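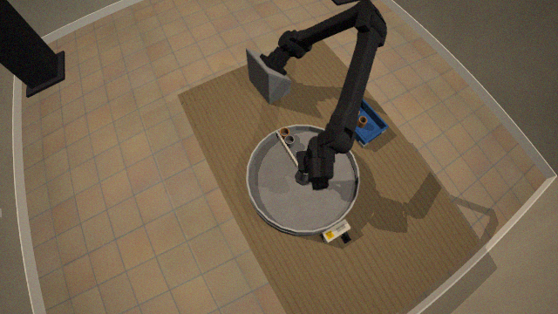
Square floor tiles in tan, beige and pinkish-orange, with thin grey grout between them.

Why do squares make such good floors?

Squares fit together with no gaps at all! Maths people call this tessellation (say it "tess-uh-LAY-shun"). Triangles can do it too, and so can hexagons, the six-sided shape bees use for honeycomb. Circles can't – push some coins together and look at the little spaces left over.

The thin lines between tiles are filled with grout, a paste that sets hard and helps keep water and crumbs out.

Try it yourself! Cut 15 squares from coloured paper, each 2 cm wide, and lay them on a big sheet with a tiny gap between each one. Now try 13 triangles, all the same size. Which pattern do you like best?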